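Home > Workshop & Utility > Water Softeners
Print | E-mail this page

Looking after softener resin

A cabinet softener needs little attention, but the resin bed will lose capacity if it is ignored. These notes are for household units using standard cation resin, such as the Brundodum and Pinheiro tanks we stock at Jollura.

Check the hardness setting
Test the raw water before you program the valve. Our shop tap reads 172 ppm, or 10 grains. Add extra for iron if your test shows any.

Keep salt above the water line
Fill the brine tank no more than two-thirds full. Break up any salt bridge with a broom handle, pushing gently so you don't crack the brine well.

Clean out iron
Brown water during backwash usually means fouled resin. Use a resin cleaner at the dose on the label, run a manual regeneration, and flush until the tap runs clear. On well water, repeat every 2 months.

Storing spare resin
Keep the bag sealed and damp, above freezing. Resin that has dried out should be soaked in strong brine before it touches fresh water, or the beads can split. Sweep up spills right away. They roll and are very slippery.
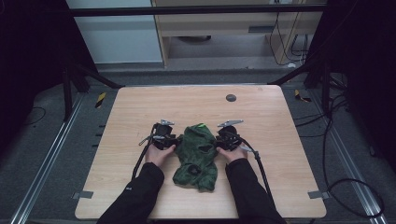

Replacing the bed
Expect to rebed after 13 to 20 years on clean water, sooner with chlorine. Bypass the unit and relieve pressure before opening the tank. Plug the riser tube while you pour.

Filed under: Water Treatment, Home Maintenance
2 comments | 20 shares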